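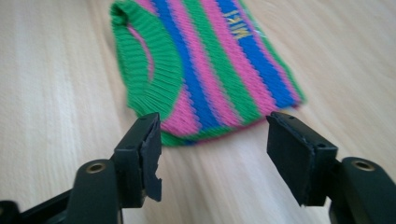 Green, pink and blue stripes on the little knit, laid flat on the pale wooden table.

The Small Knits Gallery
24th October

Welcome to the small knits page! If you've come over from the Pistmont craft pages you'll already know how I feel about stripes, and if you haven't, well, you're about to find out. I've been wanting to give the tiny sleeveless things a page of their own since March, when the big jumper gallery got so long that it took an age to scroll to the bottom (and the little ones were always at the bottom, poor loves).

There's just the one picture up so far, and I couldn't have asked for a brighter one to start with. Kelly green, hot pink and royal blue, all together, all running lengthwise! I love a lengthwise stripe on something this size. Crosswise stripes can make a small vest look squat, but these carry your eye straight down from one end to the other, and the pink gets enough width to really sing next to the blue.

Then there's the ribbing. That thick green band curving around the opening is my favourite part, with its raised ridges sitting so close together. A skinny edge would have been lost beside colours this strong. Where the opening folds over you get a sliver of pink peeking out from inside, and I've looked at it far more often than is sensible.

There's a touch of yellow up on the stripes as well, a bit of small lettering in a golden shade. Yellow on blue and pink, why not! It's the sort of detail I'd never have dared to put on top of three loud colours, and now I want to put it on everything.

Doll or small dog? I go back and forth. I'd happily see this shape on either, and I've filed it under Sleeveless so both camps can find it.

A few odds and ends for anyone who wants to try stripes like these. My own go-to pattern is the Kohlhase vest, which starts with 59 stitches in the smallest size and has a lovely deep rib. Carry your colours loosely up the back or the whole thing will pucker. I use Gaden cotton for doll pieces and the Adari wool blend for anything a pet might wear, and I steam them face down under a tea towel before they go anywhere near a camera. Bright pinks can bleed, so wash a swatch first!

Still to come: the tiny cardigans, a page of hats, and the basket of half-finished bits in my favourite colour, grey (joking, it's orange). The big jumper gallery is still where it always was, all 124 pictures of it.

Next gallery: Hats and Bonnets
Back to all galleries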